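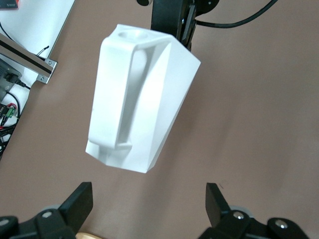
Interim Progress Report to the Onyshchenko Fund
Project: Melloteo, a one-handed launcher and accessibility layer for Android phones
Grantee: Ratura Software Cooperative, Marnolby
Submitted by: Abdelghani Soliman, project lead
Date: 29 August 2020

1. Purpose of this report

This report covers the second period of the grant. It describes the work completed on the Melloteo application, the results of the public beta, the changes made to the work plan, and the work remaining before the final release. A separate financial statement has been sent to the Fund's grants office.

2. Summary of the period

The main goal for the period was to move Melloteo from a closed test to a public beta. The beta opened in June and remains open. As of the closing date for this report, 3,742 people had installed the application and 3,621 of them had completed the setup screens. The work plan called for 1,200 completed setups by the end of the period, and that target has been met.

Two of the three planned features are in the beta. The third, spoken labels for folders, has been moved to the next period for the reasons given in section 5.

3. Work completed

3.1 Reach mode

Reach mode brings the upper half of the home screen down to where the thumb can touch it. In the closed test it was started by a double tap on an empty part of the screen, and a number of testers with hand tremor set it off by accident. The double tap has been replaced by a short upward slide from either bottom corner. Users may choose the left corner, the right corner, or both, and may set how long the slide must be.

The slide conflicted with the system navigation gestures on phones running Android 10. The team now checks at startup whether gesture navigation is turned on and, if so, raises the starting area slightly above the system zone. The fix works on all but one of the test phones. On the remaining model the manufacturer's own side panel takes the touch first, and a notice has been added to the setup screens for owners of that phone.

3.2 Large-target app drawer

The app drawer was rebuilt with three sizes of icon spacing. At the widest setting, only six icons appear on a page and the labels may run to two lines. Scrolling can be replaced with page buttons at the bottom of the drawer. This was the most frequent request from the closed test and has received the most favorable comments in the beta.

Search within the drawer now accepts partial words and ignores accents. It doesn't yet correct misspellings.

3.3 Settings backup

Users may save their layout to a file and load it on another phone. The file contains the positions of icons, folder names, gesture choices and spacing. It contains no contacts and no record of use. Widgets are restored by position only and must be approved again by the user, as Android requires.

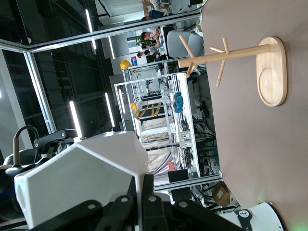

3.4 Translation

All text in the application has been moved out of the code and into language files. Spanish and Ukrainian are complete. French is complete apart from the help pages. Arabic has been started, and the right-to-left layout of the drawer is in place, but the direction of the page buttons is still wrong in landscape view.

4. Feedback from beta users

The feedback form within the application produced some 700 messages during the period. Each was read by a member of the team and entered in the issue tracker under one of four headings: fault, request, question or comment.

Most of the faults concerned battery settings. Several manufacturers close background applications to save power, and when this happens Melloteo reloads each time the user returns to the home screen. The delay is short on newer phones but can last several seconds on older ones. The team has reduced the amount of work done at startup and has written a help page, with steps for the most common phones, on how to exempt the application.

Requests were more varied. Many users asked for a locked mode in which icons can't be moved or removed, often on behalf of a parent or other relative who had deleted the telephone icon by mistake. Locked mode wasn't in the original proposal. It is a small piece of work, and the team asks the Fund to agree to its inclusion - see section 7.

The messages also showed that the setup screens use too many technical terms. "Launcher" and "overlay permission" were each the subject of repeated questions. The wording has been revised, and the new text will go out with the next beta update.

5. Changes to the work plan

Spoken folder labels were to be delivered in this period. The first version read each label twice when TalkBack was also running, and the attempts to prevent this caused labels to be skipped altogether in some folders. The team decided to withdraw the feature from the beta and rewrite it using the standard accessibility events. The rewrite has begun and is expected to take five weeks.

In-person test sessions in Marnolby were not possible this summer. They were replaced by telephone sessions in which the tester's screen was shared with a member of the team. These sessions were useful for setup and drawer testing. They were less useful for Reach mode, where the position of the hand matters and could not be seen. The team intends to hold in-person sessions for that feature when local conditions allow.

6. Risks

The store listing must be updated to meet the revised rules on background permissions. The declaration has been drafted and will be submitted with the next update. A delay in review would delay the release by the same length of time.

One of the two Android developers will be on leave for part of the coming period. Work on spoken labels has been scheduled ahead of that leave.

7. Plan for the next period

- Complete and release spoken folder labels.
- Correct the Arabic landscape layout and finish the French help pages.
- Add locked mode, subject to the Fund's approval.
- Publish the source code of the drawer and Reach mode components, with build instructions.
- Prepare the final release and close the beta.

The team requests the Fund's written decision on locked mode before work on it begins. No additional money is requested. The hours would be taken from the allowance for theme design, which has been underspent.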